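3/17/21
Bruscombe bench, notebook entry 14
Subject: heat transfer through padded textile discs, hot plate rig

Carried on with the Takard plate at setpoint 3. The plate still overshoots on the first climb and then sits low for a while before it settles. Readings taken during the first climb are struck out on the sheet and should not be used. From now on the specimen goes down only after the plate has cycled twice.

Thermocouple A is under the specimen, B is on top beneath the weight. B was reading high against A with no specimen in place. Swapped the two leads at the logger and the offset moved with the lead, so the fault is in the thermocouple and the logger channel is fine. B replaced from the drawer. The old one is taped up and marked, please do not put it back with the good ones.

Weight is the 700 g brass disc, same as for the September runs. The felt facing on the disc has gone hard on one side. Turned it over for today. It needs a new facing before the next set, and the thickness of the new felt must be written down here, as it was not written down last time and the September figures cannot be corrected without it.

Specimens on the sheet are the plain Lusus quilted discs and the Begum discs with the looped face. The plain ones behave. The curve of B against time is smooth and repeats well from one disc to the next. The looped ones do not repeat. The first run on any looped disc is slower than all later runs on the same disc. My guess is that the loops flatten under the brass and trap less air afterwards, but the filling may also be packing down, and the present method cannot tell one from the other.

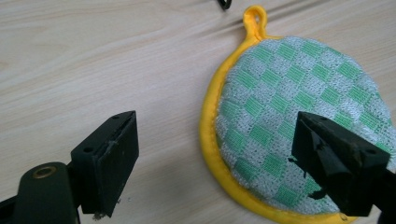
Checked face, green and white, yellow binding.

Proposed change to the method: measure thickness under the weight before and after each run, with the dial gauge on the bridge. If the loss in thickness is the same for plain and looped discs then the filling is not the cause. Rest time between runs should be fixed as well. So far it has been whatever was convenient, which is poor practice and my own doing.

Edge effect. The bound rim stands off the plate on some discs and lets air in underneath. Tried a guard ring cut from cork. It brought the spread down on the plain discs and made no clear difference on the looped ones. Ring kept in place for all further runs. Note that results with and without the ring must not go in the same table.

Logger file for today is 2211. The clock on the logger is an hour out and has been left alone so that the files stay in order. Ambient was taken from the wall thermometer at the start only. Should be taken at the end too.

To do:
reface brass disc, record felt thickness
check new thermocouple B in ice and in boiling water
cut a second cork ring, slightly wider
repeat the plain set with the ring on
ask stores whether the looped discs are all from one batch

Plate switched off at the wall, cork ring left on the shelf over the sink.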